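How to fold clothes with an elasticated waist

Last updated May 10, 2026

Pyjama bottoms, lounge shorts and gathered skirts are harder to fold than shirts. The waistband pulls the cloth in at one end and lets it balloon out at the other, so a fold that starts square ends up as a wedge. The method on this page keeps the waistband under control first and deals with the rest of the fabric afterwards. It works for cotton, flannel and viscose.

What you need

A table at a comfortable height, covered with a plain cloth. A cloth with a bit of texture is best, as it stops light fabrics sliding about. A lamp if the room is dim. You will also want a drawer or box to put the folded things in, and it helps to measure its depth before you start. My drawers at Cekstead are 14 cm deep, so that is the height I fold to.

Before you start

Check that everything is fully dry. Waistbands dry more slowly than the rest of the garment, so feel along the inside of the elastic. If there is a drawstring, pull both ends level and tie them in a loose bow. Empty the pockets. Do up any buttons.

Folding, step by step

Step 1. Shake the garment out by the waistband, two or three good shakes, and lay it on the table front side up.

Step 2. Turn it so that the waistband runs up one side of the table, within easy reach. Most people put the waistband at the top, but then you have to lean across the cloth each time it springs back.

Step 3. Open out the ends of the waistband. Elastic tends to roll over on itself at the side seams, and the end nearest you is usually the worse of the two. Take hold of the bunched part, unroll it and lay it flat. Do not stretch the elastic to its full width, as it will only shrink back and drag the cloth with it. 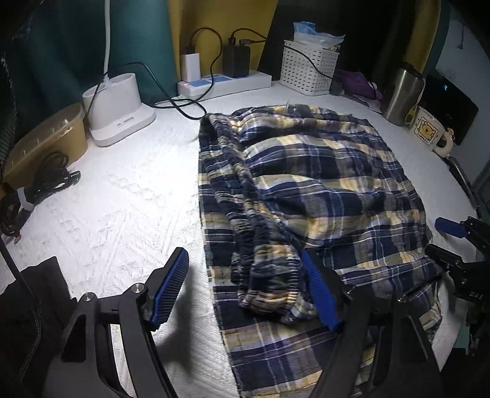

Step 4. Smooth the body of the garment away from the waistband with flat hands. Push the air out towards the hem. Checks are useful at this stage, as the lines show you whether the fabric is lying straight.

Step 5. Fold in half lengthways so that one end of the waistband meets the other. For trousers, this puts one leg on top of the other.

Step 6. Bring the hem up to just short of the waistband, leaving a gap of 2 cm. Then fold in half again, or in thirds for a shallow drawer.

Putting them away

Stand the folded clothes on edge with the last fold facing up. Thick flannel needs more room, so leave a little slack in the row. If a bundle keeps opening, tuck the loose end inside the waistband before you put it away.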